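Short thread on the outdoor planner at Lerkon, mostly cost maps, some notes on logging. Work by me, Cadi Nicholas and Tomos Humphreys.

1/ The Gridamden stack was written for warehouse floors. Its local planner reads a height grid and nothing else. A cell is flat enough to drive on or it isn't. Indoors that gets you a long way. In a park you need a second layer for what the ground is made of.

2/ We added one. Each cell now carries a height, a surface class and a confidence. The planner pays a price per cell from all three. Six surface classes, down from the larger set Tomos started with. Most of the ones we dropped were kinds of grass the planner treated the same anyway.

3/ First thing that broke was the slope term.
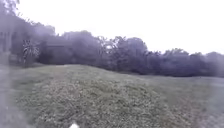 4/ Slope cost comes from a plane fit over neighboring cells. With a small window the fit chases every tuft and the cost map looks like static. With a large one it rounds off the crest of a mound like the one left of center, and the planner happily routes over the top. We now fit at two window sizes and keep the higher cost. Crude, but it is cheap and I can explain it to Cadi in one sentence.

5/ The second problem is haze and glare. A white sky pulls the auto exposure down and the tree line goes to one dark mass. The surface classifier then gets confident about things it has no business being confident about. We now meter on the lower part of the image only and let the sky clip.

6/ Confidence matters more than the class label. A low-confidence cell gets a middling cost and a flag. If too many flagged cells sit on the chosen path, the speed limit comes down. No stop, no replan, just slower. Replanning on low confidence was what gave us the weaving in December.

7/ On to path following.

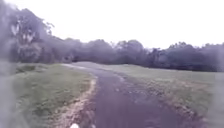 Crumbling edge both sides. The class boundary is ragged here and so is the cost.

8/ The old edge detector fit a line to each side of the path and steered for the midpoint. Fine on a curb. On a broken edge the two lines wander separately and the midpoint wanders with them. Heading command picks up the noise and the gait controller has to eat it.

9/ The replacement has no edges in it. We take the cost map, run a short-horizon search, and smooth the result against the previous plan. The weight on the previous plan is the only knob that needed real tuning. Too low and it twitches. Too high and it cuts bends.

10/ Replan period is 40 ms. Going faster bought nothing, the map doesn't update any quicker than that.

11/ Gravel is its own story.
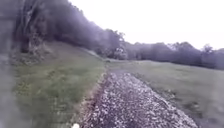
12/ Foot slip on loose stone shows up in leg odometry as forward motion that never took place. The map then shifts under the robot, and old cells land in the wrong place. Visual odometry corrects it, with a lag. During the lag you are planning on a smeared map.

13/ Mererid Craddock suggested tying map decay to surface class. Cells observed while walking on gravel now expire sooner than cells observed from pavement. It's a small change – one lookup table – and it removed most of the ghost obstacles.

14/ Regression set is 605 logged segments, replayed offline on every merge. 437 of them have hand-labeled surfaces. The remainder we only check for plan stability and timing. If you are building something similar, label less and replay more. I would have liked that advice earlier.

15/ Still open: tall weeds at the path edge. Height says obstacle, the legs say walk through it. The classifier has an opinion that changes with the light. For now weeds are expensive but not forbidden, and Tomos disagrees with me about how expensive.

16/ Also open: anything small and dark at long range. At that distance it covers too few pixels to classify, so it goes in as unknown and waits until we are closer.

17/ The replay tool is going out once Tamara Demchenko has finished stripping our internal paths out of the config loader. The planner itself stays in-house for now. Questions about the decay table go to Mererid, she has the plots.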